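Care of Heavy Knitwear: Notes on Folding a Hooded Cardigan

The purpose of this entry is to set out the procedure followed in this household for the seasonal storage of heavy knitwear, with particular reference to garments that have both a hood and toggle fastenings. Previous entries have dealt with flat scarves and with crew-neck jumpers. A hooded cardigan presents separate difficulties and has been requested by several readers in correspondence.

The author wishes to state at the outset that no professional qualification in textiles is claimed. The method was arrived at over a number of winters, in a house in Flavberg where the wardrobe is shallow and the only surface of adequate size is a bed. Readers with a proper folding table are asked to make their own adjustments.

Preparation of the surface

A bed should be made before folding begins. The doona is to be pulled straight and a blanket laid over the top and smoothed by hand from the middle outwards. A plush blanket is preferred to a cotton cover. Knitwear tends to slide on cotton, whereas the pile of a plush throw holds a sleeve at the angle at which it has been placed. The blanket in use is pink, with teddy bears and other cartoon animals, and has given satisfactory service despite being intended for a younger person.

Garments should be inspected before they are laid down. Loose threads are to be drawn through to the wrong side with a crochet hook and must never be cut. Pockets, where present, are to be emptied. The author has on one occasion stored a tram ticket and a cough lolly for the whole of a summer, and the lolly did not keep well.

Laying out

The cardigan is placed face up with the hood towards the head of the bed. The sleeves are drawn out diagonally and the ribbing at the hem is squared by hand. At this stage the garment should be neither stretched nor bunched, and the cables should be permitted to lie where they fall.
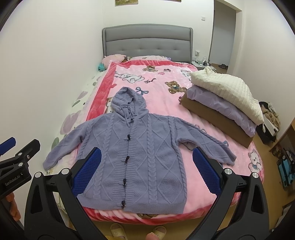 It is recommended that the toggles be fastened before any fold is made. An unfastened placket will wander, and a placket that has wandered in October will still be crooked when the garment is next wanted. Work should proceed from the top toggle to the hem. Horn-shaped toggles are to be turned so that they point in the same direction, although this is a matter of personal preference and the author accepts that it makes no difference to the result.

Diamond and cable patterns are of assistance at this point. A vertical cable provides a straight line against which a fold may be judged, and a row of diamonds will show immediately whether one side of the front has been pulled lower than the other. Plain stocking stitch offers no such guidance, and a tape measure may be needed.

The drawstring

Drawstrings are the most frequent cause of difficulty. A thin cord left hanging outside the hood will catch on the toggles of the garment stored above it, and the two are then withdrawn from the shelf together. The cord should be looped once inside the neck opening and left there. It should not be tied. A knot left in place over several months produces a kink that steaming does not fully remove, as was established with an earlier cardigan purchased from the Odent market and since passed on.

The folding sequence

The left sleeve is brought across the body first, so that the cuff rests near the opposite side seam. It is then turned down on itself and laid parallel to the placket. The right sleeve is treated in the same manner. Where the knit is especially thick, the second sleeve may be laid slightly lower than the first to prevent a ridge forming across the chest.

The hem is then lifted to the level of the underarm, and the hood is folded down last of all, over the top of the parcel. Many published guides direct that the hood be folded down first. This was the practice here for some years and was discontinued, as it placed the bulk of the hood in the centre of the fold and the finished article would not sit level on the shelf.

The complete operation takes 4 minutes for a garment of this type. It took 9 minutes when first attempted, including an interval spent searching for the crochet hook.

Storage

Heavy knits are not to be hung. The weight of the yarn draws the shoulders down, and the hood adds to the load at the back of the neck. Folded garments are kept in the Flomeo canvas boxes on the upper shelf, which are 16 centimetres deep and will accept two cardigans or one cardigan and a quantity of scarves. Boxes of greater depth were tried and were found to encourage overfilling.

Cedar blocks are placed at the corners of each box and sanded lightly at the beginning of the season. Lavender sachets are also in use. The author holds no firm view as to which is the more effective, and has continued with both as a precaution against learning the answer.

Garments should be clean before they are put away. A hand wash in cool water with 500 millilitres of diluted wool wash is sufficient for one collar or cuff treated separately, and a full wash will require a basin. Drying is to be carried out flat, on towels, away from direct sun. On no account should knitwear be stored on the same day that it is washed, however dry it may seem to the hand.

A note on lavender and blue shades

Cool pastel yarns require some additional attention. They mark readily from dark denim, and they fade along a fold if the shelf receives afternoon light. Cardigans in these shades are wrapped in an old pillowcase in this household, and are refolded along different lines in midwinter if they have not been worn. The pillowcase should be white or undyed.
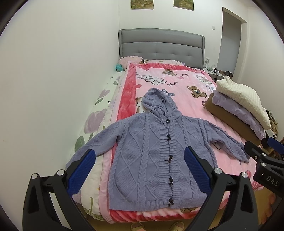 Should the toggles be wrapped separately to protect the knit?

Wrapping is warranted only where a toggle has a rough or chipped end. In such a case a small square of cotton may be tucked behind the toggle before the body is folded. Smooth toggles may be left as they are, provided that the box is not packed tightly and nothing heavy is placed on top.

A related enquiry concerned loops that have become slack. These may be shortened from the reverse side with two or three stitches in matching thread. The repair should be made before storage, as it will otherwise be discovered on the first cold Sunday of the season, when the cardigan is required at once.

Further entries

The next entry will address blankets, and in particular the storage of plush throws, which are bulky and collect lint from everything placed on them. An account of the Ahmadpour shawl and the repair of its fringe is also in preparation, but has been delayed until thread of a suitable weight can be obtained. Correspondence on either subject may be left in the comments below and will be answered in the order received.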